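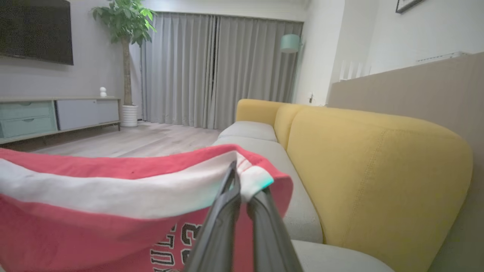

図1 赤地に白帯の衣類。上端を把持した状態

展示用改造車両における車高変更とタイヤ・フェンダー間隙の測定
Fellska自動車工学科 卒業課題報告書(車体班)

概要
本課題では、学科所有のワゴン型車両(以下、Liltis号)に車高調整式サスペンションを組み込み、車高を下げた状態でのタイヤとフェンダーの間隙を測定した。改造前の全高は1852 mm、改造後の設定全高は1746 mmで、低下量は106 mmである。転舵角と荷重条件を組み合わせた24条件で間隙を記録し、干渉の有無を判定した。前輪は最大転舵かつ片輪乗り上げの条件でインナーライナーとの接触が認められ、ライナーの固定位置の変更により解消した。後輪は全条件で接触がなかったが、左右差が大きく、原因の一部は測定方法にあると考えられる。

1. 背景と目的
Liltis号は、秋に開かれる改造車展示会Prilleckへの学科出展車両として前年度から製作が続いている。外装の塗装と内装の張り替えは前年度の班が終えており、足まわりは標準のままで引き継がれた。Prilleckの静的展示部門では、車両が自走で会場に入り、所定の区画まで係員の誘導に従って移動することが出展条件になっている。会場の入口には排水溝の蓋と緩い傾斜があり、低車高の車両では進入時に片輪だけが持ち上がる姿勢になる。

前年度の報告書には、車高を下げた場合の見栄えに関する検討はあるが、転舵時の干渉に関する記述がない。完成後に干渉が見つかるとフェンダー内側の再加工が必要になり、塗装に影響が及ぶ。そこで本年度は、設定車高を先に固定し、その車高で実際に取り得る姿勢を再現して間隙を測ることを目的とした。走行性能の評価、乗り心地の評価および耐久性の評価は対象外とした。

2. 対象車両と部品
2.1 車両
Liltis号は前輪独立懸架、後輪トーションビームの前輪駆動車である。測定時の燃料は満量、車内の荷物はすべて降ろし、スペアタイヤと車載工具は所定の位置に残した。展示時に積む音響機器は測定時点で未完成だったため、後述の荷重条件では砂袋で代用した。

2.2 サスペンション
組み込んだ車高調整式サスペンションは全長調整式で、ばねの初期荷重を変えずに車高を変えられる。前側はストラット一体、後側はばねと減衰器が別体である。後側の調整は、ばね下側の受け皿の高さで行う。取り付けボルトは新品に交換し、ゴムブッシュを含む箇所は設定車高で接地させてから本締めした。この順序を守らないと、ブッシュがねじれた状態で固定され、車高が時間とともに変化する。初回の組み付けでは後側の本締めをリフト上で行ってしまい、翌日の再測定で車高が設定値に戻らなかった。以後の記録はすべて締め直し後のものである。

2.3 ホイールとタイヤ
ホイールはErdem製のアルミ鍛造品を用いた。標準品よりリム幅が広く、インセットが小さいため、タイヤ外側面は標準状態より外に出る。タイヤは外径が標準品にできるだけ近いものを選んだ。リム幅に対してタイヤ幅を狭くする、いわゆる引っ張り組みは、ビード部の密着が確認しにくいことから採用していない。

3. 測定方法
3.1 車高の定義
車高には、地面からルーフ最高点までの距離(全高)と、ホイール中心からフェンダーアーチ下端までの距離(アーチ高)の二種類を用いた。全高は会場申請書の記載項目であり、アーチ高は間隙の管理に用いる。全高にはアンテナを含めない。ルーフ最高点は、左右に渡したアルミ角材を水準器で水平に合わせて決め、角材下面から床までの距離を鋼製巻尺で読んだ。

3.2 測定場所
測定は実習場のアライメント用定盤の上で行った。定盤は前年度に水平調整が済んでいるが、念のため四輪の接地面の高さをレーザー墨出し器で確認し、低い側に薄い樹脂板を敷いて揃えた。樹脂板を敷く位置には塗料で印を付け、車両を動かしたあとも同じ位置に戻せるようにした。

3.3 条件の設定
条件は、転舵角、荷重および接地姿勢の三つの因子から構成した。転舵角は直進、左最大、右最大とした。荷重は空車と展示積載の2水準である。接地姿勢は、四輪水平、左前輪乗り上げ、右前輪乗り上げ、左後輪乗り上げとした。すべての組み合わせは24条件となる。右後輪乗り上げは、会場図面上の進入経路で生じないため省いた。乗り上げには木製の台を用い、台の高さは会場入口の段差に余裕を加えた値とした。

各条件で姿勢を変えたあと、車体の四隅を手で押してサスペンションを数回動かし、静止してから測定した。この操作を省くと、ブッシュと減衰器の摩擦により車高が高めに残る。押す回数と順番は手順書に定め、担当者が替わっても同じにした。

3.4 間隙の測定
間隙は、タイヤのトレッド面とフェンダーアーチ内縁、タイヤ外側面とフェンダー折り返し部、タイヤ内側面とストラットまたはばね受け、トレッド面とインナーライナーの各部で測った。隙間の広い箇所は内径用キャリパー、狭い箇所はすきまゲージを用いた。手が入らない箇所では、油粘土を円錐状に貼り、姿勢を変えたあとに残った厚さを測った。粘土は押しつぶされる側の面に離型用の薄いフィルムを貼っておくと、剥がすときの変形が小さい。

4. 結果
4.1 車高
設定後の全高は1746 mmで、締め直し後の繰り返し測定でも読みは変わらなかった。改造前の1852 mmは、同じ定盤、同じ角材で測った値であり、車検証の記載値とは測定条件が異なる。アーチ高は前側で左右がよく揃ったが、後側では右がわずかに低かった。後側の受け皿の高さを左右同じに合わせた状態での差であり、受け皿で補正することもできる。ただし今回は間隙測定の基準を変えないため、補正せずに測定を進めた。

4.2 前輪
四輪水平では、空車、展示積載のいずれでも接触はなかった。転舵時にはタイヤ後方の外側がインナーライナー後部に近づき、左前輪乗り上げかつ左最大転舵、右前輪乗り上げかつ右最大転舵の条件で粘土が完全につぶれた。ライナーの表面には擦れた跡があり、タイヤとの接触と判定した。荷重の違いは、この接触の有無には影響しなかった。

フェンダー折り返し部との間隙は、乗り上げ時に最も小さくなった。接触はしていないが、すきまゲージの抵抗が場所によって異なり、アーチの頂点よりやや前寄りで最小となった。折り返し部の高さが一様でないことは目視でも分かる。前年度の塗装時に厚く残ったシーリング材が影響している可能性がある。

4.3 後輪
後輪は全条件で接触がなかった。最小の間隙は、展示積載かつ左後輪乗り上げにおける左後輪トレッド面とアーチ内縁の間で得られた。トーションビーム式では左右輪が互いに拘束されるため、片輪の乗り上げにより反対側の車輪の角度も変わる。右後輪では外側面の間隙が四輪水平のときより広がった。

左右差は、四輪水平でも外側面の間隙に現れた。右後輪の外側面はフェンダーに近く、左後輪は離れている。ホイールを左右入れ替えて測り直しても差は残り、ホイールの個体差は主な原因から除いた。

4.4 対策後の確認
前輪の接触に対し、インナーライナー後部の固定クリップを外側の穴へ移し、余った部分を加熱して押し込んだ。加熱には工業用ドライヤーを用い、裏側のハーネスは事前に外して保護した。対策後、接触があった条件をすべて再測定し、粘土が残ることを確認した。ライナーとハーネスの間にも十分な空間があり、ハーネスの固定位置は変更していない。

5. 考察
5.1 車高と干渉の関係
前輪の接触は、車高を下げたことだけでは説明できない。標準ホイールを仮付けして左前輪乗り上げ、左最大転舵の条件を再現したところ、同じ車高でも接触は起きなかった。インセットの減少により、転舵時にタイヤ後端が描く円弧が大きくなったことが主な要因である。車高の低下は、タイヤが円弧の上側でライナーの張り出した部分に当たる条件を作っている。両者の寄与を分けるには、車高を数段階に変えた測定が必要であり、今回の条件数では足りない。

5.2 後輪の左右差
後輪の左右差の原因としては、トーションビームの取り付け位置のずれ、車体側のフェンダー形状の差、測定時の車両の置き方が考えられる。取り付け位置については、下げ振りで車体中心線を床に写し、ビーム両端までの距離を比べた。差は認められたものの、外側面の間隙の差より小さかった。残りはフェンダー形状と測定方法によるものと推定する。フェンダー内縁は曲面であり、キャリパーを当てる角度によって読みが変わる。二人の担当者が同じ箇所を測った際にも、読みの違いが後輪で大きく出た。当てる角度を決める治具を作るべきであった。

5.3 測定の限界
本測定は静的な姿勢に限られる。走行中の入力では、ブッシュの変形、タイヤのたわみ、車体のロールが重なり、間隙はさらに小さくなり得る。会場内の移動は徐行であるため、静的な結果に余裕を見込めば出展上の支障はないと判断したが、公道走行を前提とした判定には使えない。また、砂袋の重心は予定している音響機器より低い。後側のばねに加わる荷重は合わせてあるものの、片輪乗り上げ時の車体の傾きは実機と異なるおそれがある。

6. 工程と問題点
部品の入荷が遅れ、組み付けの開始は予定より後になった。その間に定盤の確認と手順書の作成を進めたため、測定の開始時期への影響は小さく済んだ。一方、後側の締め直しでは、すでに終えていた空車条件の測定をすべて破棄した。組み付けの確認項目に「接地後の本締め」を独立した欄として設けておけば防げた手戻りである。現在の確認表には欄を追加済みで、締め付けた者と確認した者の双方が記入する形式とした。

粘土による測定は時間を要した。一つの姿勢につき貼り付け、姿勢変更、取り外しの工程があり、水曜日の実習枠だけでは終わらず、放課後の枠も使用した。圧力で発色するフィルムも検討したが、隙間の量ではなく接触の有無しか分からないため見送った。

7. まとめ
全高を1852 mmから1746 mmに変更したLiltis号について、24条件でタイヤ周辺の間隙を測定した。前輪の乗り上げと最大転舵が重なる条件でインナーライナーとの接触を確認し、固定位置の変更と熱成形により解消した。後輪に接触はないが、左右差が残っている。出展時の全高は現在の設定値で申請する。

次年度への引き継ぎ事項
・後側受け皿による左右アーチ高の補正。補正後は外側面の間隙を再測定すること。
・キャリパー当て角度を固定する治具の製作。
・音響機器の搭載後、展示積載条件の再測定。砂袋の配置図は実習場の車体班棚に保管。
・前フェンダー折り返し部のシーリング材の厚さの確認。削る場合は塗装班と協議する。
・樹脂板の位置を示す塗料の印は、定盤の清掃時に消えやすい。作業前に残っているか確認すること。

付記 測定表の列名「外F」は外側面とフェンダー折り返し部の間隙、「上A」はトレッド面とアーチ内縁の間隙を示す。前年度の表では「外F」をリム端からの距離として使用しているため、数値を直接比較しないこと。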